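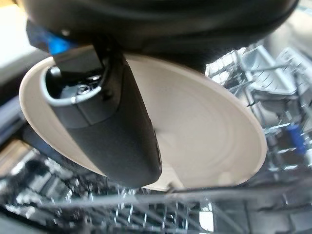 Wrist view from the rack placement task: cream plate at the gripper finger, rack wires below.

Wondamus Rack Placement
README and data card

Summary

Wondamus is a small software package for placing plates into a dishwasher rack with one robot arm. It contains the perception node, the placement planner, the wrist controller and the tools we use to replay and label episodes. The dataset that goes with it was recorded in the Suldale kitchen lab and has 2,000 episodes. Version 2 of the code is needed to read it.

What is in the repository

perception/ – rim fitting and slot detection from the wrist camera
planner/ – choice of slot, approach path, retreat path
control/ – impedance controller and grip force loop
tools/ – replay, labeling, export to the Oakley format
configs/ – one file for each rack model

How the perception works

From the wrist camera a round plate is almost never seen as a circle. In the caption picture it is a wide tilted oval, and the finger lies across its left part. The rim fitter therefore works only with the visible arc. It takes the lighter band of the rim, fits an ellipse and gives back the plane of the plate in the gripper frame. Plates with concentric ridges can confuse it, and an inner ridge is then taken for the rim. If you see this, raise the parameter min_rim_contrast before you touch anything else.

Slot detection is harder. The coated wires shine, and when the plate is in focus the rack behind it is soft. We do not try to find each wire in one image. The node collects line candidates during the approach and compares them with the rack model in the config file. Objects of other colors on the rack, like a clip, are ignored by a mask.

Control

The planner sends a target pose above the slot, with the lower edge of the plate tilted toward the tines. From there the controller goes down in compliant mode. When the contact force is over the limit, it stops, moves up and tries the next slot candidate. The maximum is 7 tries, after this the episode is marked as failed and kept in the dataset.

Data fields

wrist_rgb – color images from the wrist camera
joint_state – position and velocity of all joints
grip_force – filtered signal from the finger
plate_plane – output of the rim fitter, can be empty
slot_id – chosen slot, empty before planning
result – placed, failed or aborted

Splits

The test split has 56 episodes, all with the Corkico rack, which does not appear in training. Please do not tune on them.

Known problems

– The export tool drops the last message of grip_force if the recording was stopped by hand.
– Strong light from above makes glints on the wires, and the slot score becomes noisy. Lower exposure helps more than the filter.
– Episodes recorded before May use the old sign for wrist rotation. The loader corrects it, but your own scripts will not.

Running a replay

Start the replay tool with the episode number and the rack config. Add the option --show-fit to draw the ellipse over the wrist image. The replay does not send any command to the arm.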